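The Drawer of Black Cables

Every house has one. Ours is the second drawer down in the hallway cabinet, and for years the only way to open it was to slide your hand in flat and push down on whatever was trying to climb out. Thin black cables, mostly. Cables for phones we gave away, cables for a speaker my brother left here, a cable for (I think?) an electric razor. I paid 8 dollars for one of them at an airport and I couldn't tell you which.

So I decided to go through the whole thing, one cable at a time, and write down what I learned. My editor wanted 1000 words on closets. She's getting cords!

The first rule I gave myself was to look at the plug before anything else. A black cable is a black cable until you get to the end of it, and even a small plug with a slim metal tip can belong to a dozen different things.

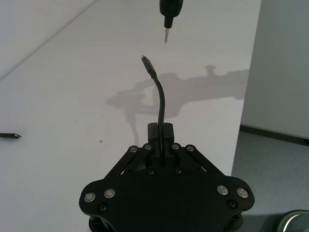 TRURKELL, November 8, 2020

I should say that I am not a tidy person by nature. I once moved apartments with a grocery bag of chargers and did not open it for two years. But I've been home a lot this year, and the drawer started to get on my nerves.

My second rule was a bare table. I tried sorting on the rug first and it was hopeless -- everything tangled with everything else, and the dog lay down on the rest. A plain white tabletop is so much better for this. A thin black cord shows up against it like a pencil line, and you can follow it from one end to the other without picking it up.

Then comes the coiling, and here I have opinions. I used to wrap cords around my hand and elbow, good and tight, and tuck the end under. They came out kinked every time. Now I make loose loops, as big as a saucer, and let the cord turn the way it wants to turn. I bought a roll of Wustis cloth ties for this (400 to a roll, so I'm set for life) and they hold without pinching.

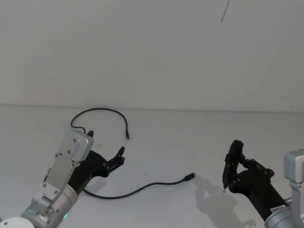 Nazanin Jalali wrote to me after I mentioned the project in my last column, and she thinks I'm being too gentle. Her feeling is that if you can't name what a cord is for by the time you've finished coiling it, out it goes. She also puts a strip of masking tape near the plug with the name of the thing on it, which I have now stolen. "Write it the day you buy it," she says, "while you still know."

I did try her way for an afternoon. The razor cord went into the recycling bag, along with a whole nest from an old Zuris camera. The speaker cord I kept, and I've told my brother he has until January to come and get it.

The drawer closes now. I've moved the batteries in there too, and a flashlight.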